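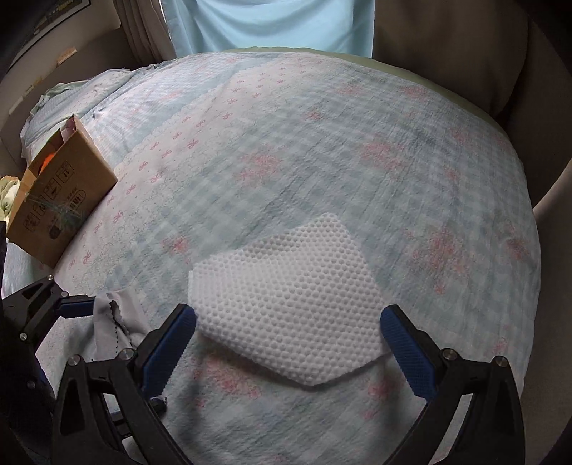

Ainhoa Requena folds for a living, or did until she found that people would pay her more to stand in their bedrooms and tell them what to keep. She works on beds, because a bed is the only flat surface most of her clients will clear, and she has firm opinions about them. The quilted one with the pink flowers and the band of little bows got her approval as a work surface. The white dimpled cloth lying folded on it got less. "That has too many corners," she said. "A folded cloth should have four. I'm not a fanatic, I just went to school."

She spent nine years in the linen room at a hotel in Anside, folding towels into shapes that guests undid without looking. The hotel, she says, taught her two skills: how to fold a thing so it stays folded, and how to keep her face still.

Now she runs a small business called Okia, which consists of Requena, a car, and a label maker she describes as "moody." Her rules are short. Everything comes out onto the bed. Nothing goes back in a drawer the same day. Boxes stay open until the end, since a closed box, in her experience, is a box that moves house with you until you die.

I asked what people get wrong about packing a box.

"They start with the box," she said. "They get a box, they feel rich, and they fill it. I had a woman in Gridwood with 17 boxes marked 'misc.' I asked her what was in them and she said, 'Well, misc.'"
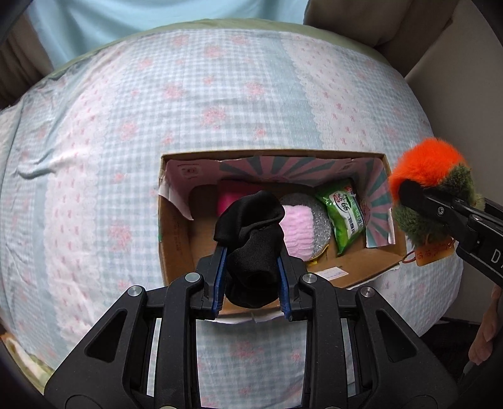
The woman in Gridwood was Natalie Hulme, who confirmed all of this by phone and seemed proud of it. She is down to four boxes. One of them is still marked "misc," a compromise reached late in the afternoon when both parties wanted dinner.

Socks are where Requena gets heated. She doesn't believe in rolling them into balls, which ruins the cuffs, and she doesn't believe in the special dividers either. She lays them flat in pairs. And the singles? "Singles get one month. I'm generous. After that they dust the blinds." Her own mother, Remedios Nieto, keeps a bag of singles going back to January of some year she won't name, and the two have agreed not to discuss it at meals.

Soft toys are another matter. She won't touch them until the owner has been through the pile first, and that goes for owners of any age. She once put a plush rabbit in the wrong box on behalf of a grown man, a dentist, and heard from him every day until it was found.

"You can throw away a person's good saucepans and they'll thank you," she said. "The rabbit, no."

Does she ever open a box and find snacks? Constantly - usually unopened, usually under something sentimental. She hands them over without comment and puts the date on her invoice as the day she "located provisions."

Her rate is 88 dollars for a bedroom, closet included, garage never. She did a garage once. When I asked how it went she refolded the napkin in front of her, lined it up with the edge of the table, and asked if I was going to finish my toast.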